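Grotside Opens Its Chore Trials to Visitors and Shares First Results

HERVILLE, January - Hi, I'm Rainer Kasten, and I run the home trials at Grotside. People ask me one thing at every party I go to: can a robot tidy my house yet? My short answer is "a bit of it, slowly." The long answer is in the results we're putting out this month, and I'm really excited to share them (even the bad ones!).

Over the fall our team ran 2,336 chore attempts with Velalier, our two-armed household system. We kept to boring jobs - putting things back in a drawer, clearing a table, sorting small parts for a repair bench. Velalier finished 731 of them with no help from a person. I know that doesn't sound like a lot, and I'd be lying if I said I wasn't hoping for more. But a year ago we couldn't get through a whole table without somebody stepping in, so I went home pretty happy.

Soft stuff is still a mess. Towels, socks, plastic bags, forget it. Speed is the other sore spot, with a single pickup taking up to 50 seconds when the hand has to try a few angles first. My kids can clear the table faster than that, and they complain the whole time.

Shop work looks closer to me. Our partners at Hauksdóttir, a small repair firm here in Herville, would be glad to have something that fetches and puts back supplies while their people do the fixing. They don't care much if it's slow, as long as it puts things where they belong.

Starting in January we're opening the trial room to 25 visitors a month, mornings only, no charge. Bring a chore from home if you like - we'll try it! Write to the Grotside front desk in Herville to get on the list.

Small round things are what I'd ask to see first. A hand has to close on them firmly and still leave room to set them down again, and fingers that do fine with a block can fumble a ring. The red one in Velalier's black fingers is a good size for it, with the thumb pressing from one side and the other fingers curled over the top. I could watch that all morning.

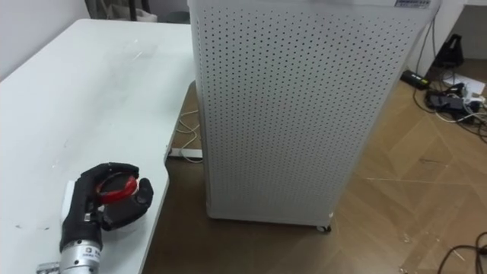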